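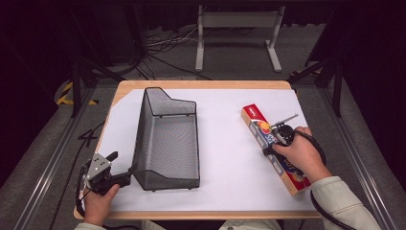
*Hand-held grippers in use at a table with a mesh basket and a long cardboard box.*

The **Dritholm slip fault** is the name given to a recurring failure in hand-held gripper recording, a method in which a person works with a gripper in each hand and the recorded motion is later used to train a robot arm. The fault takes its name from the Dritholm workshop in Karville, where it was first written up. In a slip fault the recorded opening of the gripper drifts away from the real opening, so that the log shows the fingers closed on an object while there is still a gap, or the other way round. Whether it is one fault or several that happen to look alike has never been settled.

## Background

Hand-held grippers are sold on the idea that a person can show a task faster than an arm can be steered through it. Packing tasks are a common choice, with a carton or similar item to be placed in an open container. The person feels the object through the handle and corrects without thinking. The log holds only position, finger opening and camera video, and none of the feel. Critics of the method say that this is where the trouble begins, though the makers tend to describe it as a matter of calibration.

## First reports

The fault was described in April by Gorazd Hoxha, then running packing trials at Dritholm. An arm trained on 70 recordings closed its fingers too early on the rim of a wire basket and bent it. The arm had been reported as ready for use the day before. Hoxha went back through the recordings and marked 40 of them as suspect, a figure that has been widely repeated and never checked by anyone outside the workshop. He did not say what counted as suspect, and the marking was done by eye from the video.
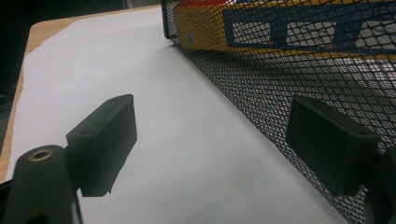 Video of this sort is a weak witness. The fingers hide much of what lies between them, and a pad that looks close to a wall of mesh may be well above it. Fine mesh is a poor surface for software that estimates depth, which may take the wall for a solid sheet or miss it completely. Hoxha's notes treat the video as the true record and the finger readings as the error. Later readers have asked why it could not be the reverse.

## Proposed causes

Three explanations are in circulation.

* **Slack in the finger linkage.** Boros, which supplied the grippers, said that wear in the linkage lets a finger move slightly without the sensor noticing. It offered a replacement part. Slip faults were still logged with the new part fitted.
* **Cable pull.** Remo D'Amico, an engineer at Penent, argued that a cable running back along the arm tugs on the sensor housing when the wrist turns. His bench test produced the fault on demand, but with a much sharper turn than most packing work calls for.
* **Clock error.** The finger readings and the video may be stamped at slightly different times. This would explain faults during quick movements – it does nothing for those seen while the hand is still.

## Safety

The hand-held stage carries little risk beyond pinched fingers and cables underfoot. The concern is with the arm trained afterward, which repeats a bad reading with more force than a person would use. Dritholm's own guidance asks for a force limit on the arm and a closing check at the start and end of each recording. The check catches a steady offset. It can't catch a reading that drifts in the middle of a recording and comes back, and the guidance doesn't mention this.

## Disputed fix

A software correction released by Penent on 21 January 2024 was said to remove 59 percent of slip faults. The test used Penent's own recordings, and the faults were counted by the same program that corrected them. D'Amico has defended the figure as a starting point. Hoxha has called it meaningless, although his own count has the same weakness. No comparison on shared recordings has been published, and Boros still lists the fault as resolved by the replacement part.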